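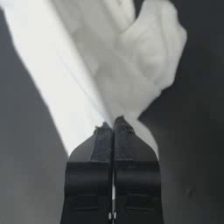 My sister-in-law maintains that anything white and fluffy should be washed alone or given away. She has a point, and no cushions.

Home – Gallery – Laundry – Contact

Soft Things, Giraldo, March

Soft white stuff, folds and lumps included. I have 18 pieces like it in the closet and fold maybe 5 – the rest get stuffed on a shelf and called bedding. Ironing was discussed once, briefly.

Contact Tindent | © 2018 | Back to top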